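February, late, kettle on

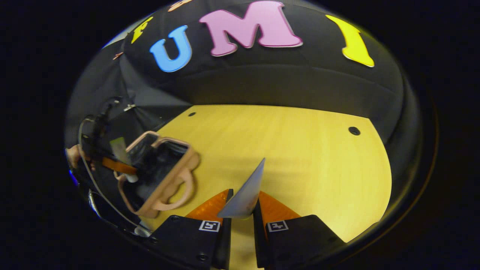
*Khoa Mai*

Up at 5.40, no reason. Lay there listening to the boiler. Gave up, made toast, burnt it, ate it.

Landlord's letter came. Rent going from 650 to 660 from next month. Fine. Could have been far worse, Amarachi's went up by loads. Rang her to moan anyway and she let me, then moaned back for half an hour about the damp in her back bedroom. She's had the window open all week and the paint is still coming off in sheets. Told her to try the hardware place on Witent Road, the man there knows paint. She won't go.

Bread: second go at the rye. Left it too long again, flat as a plate, but the taste is getting there. More salt next time. Less water?? Write it DOWN this time.

Walked to the allotment after lunch. Mud up to the ankle by the gate. Four of the garlic are up, the rest sulking. Broad beans fine. Something has been at the kale, pigeons I think, the net had come off one corner so my own fault. Pegged it back with a fork because I'd left the pegs at home. Must take pegs. Old boy on the next plot gave me a bag of leeks and wouldnt hear of money.

Mum rang while I was scrubbing them. Uncle Trương's knee is done, he's home and already being rude to everybody, so he must be all right. She wants me up for a weekend. Said yes, need to look at trains before they get silly.

Leek and potato soup. Too much pepper. Ate two bowls standing at the counter and read the first 9 pages of the library book, which is due back and which I am plainly not going to finish. Renew it tommorow.

Bins out. Socks on the radiator. Still to do: reply to Amarachi about the film, ring the dentist, pegs, pegs, pegs.

Bed.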